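Darnesden Open: what the entry fee buys

2020-08-20

The Darnesden Open has gone online this year, and Steltine, the gallery that runs it, is telling everyone that this makes it more generous. I'd like to believe it. The call went out in June and promised "unlimited wall space", yet the list published this week has 116 artists on it, chosen from 187 who paid. If the walls are unlimited, I don't see what the other entrants were turned away for.

The fee hasn't moved, either. It is still £36 for up to 6 works, the same as when it covered hanging, a printed catalogue and a glass of warm white wine. The catalogue is now a download. Sales go through a website called Flukus, which takes its own cut before Steltine takes the usual one. I read the terms twice and still couldn't tell you what an artist gets from a £200 sculpture.

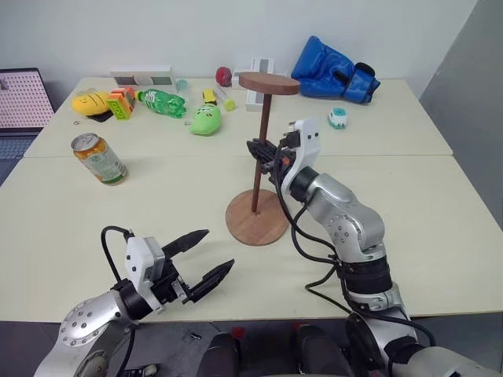 A reader who entered two carvings wrote to say I was being unfair: the gallery has had its doors shut for months, the rent still has to be paid, and an online show with a fee is better than no show at all. She also got an enquiry from Cork, which never happened when the work sat in the back room.

Fair enough, and I hope the enquiry becomes a cheque. But rent is a reason to ask for donations, and I'd have given one. It is an odd thing to fold into a selection fee without saying so.

The Ó Dubhghaill Prize for work in three dimensions will be judged from photographs. The rules ask for more than one view of each piece — how many more, they leave to you.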